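How to Make Cut Tulips Last (and Which Tricks to Skip)

Every spring the same tips go round: a penny in the water, an aspirin, a splash of soda. I've tried most of them on grocery store tulips and I'm not convinced by any. What follows is dull, but it works for me.

Start with the stems. Trim an inch off the bottom with a sharp knife and get them into cold water right away. Straight or slanted, I've never seen a difference. Pull off any leaf that would sit below the waterline.

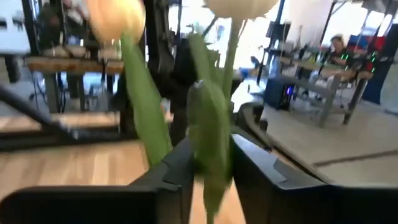 Estrella Gallegos writes that she swears by the penny and gets 12 days out of a bunch every time. Maybe so. I'd like to see the bunch without the penny sitting next to it.

Next, the vase. Wash it with hot water and dish soap, even if it looks clean. Tulips don't need it full — a few inches will do, topped up daily. Change the water every 48 hours.
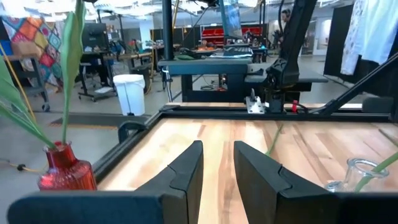

Red glass on the left, clear glass on the right.

About flower food: I bought a box of Perwood sachets and used them on half of a bunch of 20. The treated stems lasted 2 days longer, in a cool hallway, once. I wouldn't call that proof.

Drooping is harder. Wrap the stems snugly in newspaper, stand them upright in cold water for an hour, then unwrap. They will bend toward the window again by evening, so turn the vase.
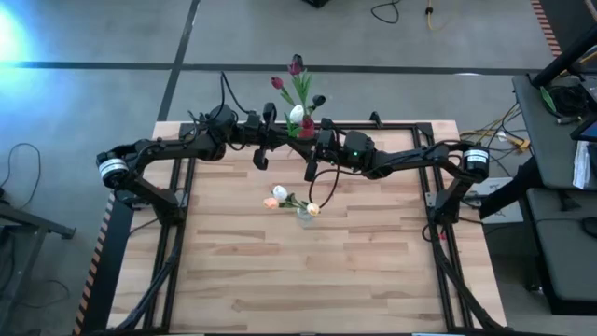 Artificial tulips, held upright.

Pricking a hole under the bloom is the one trick I'd drop completely. Mine opened just as fast as the others.

Keep the vase away from radiators and the fruit bowl.

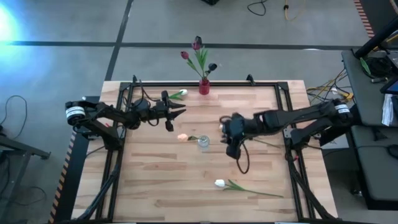

Jui-lin Lo wants to know if daffodils can share the vase. Soak them alone overnight first, then don't recut them. The sap is hard on tulips.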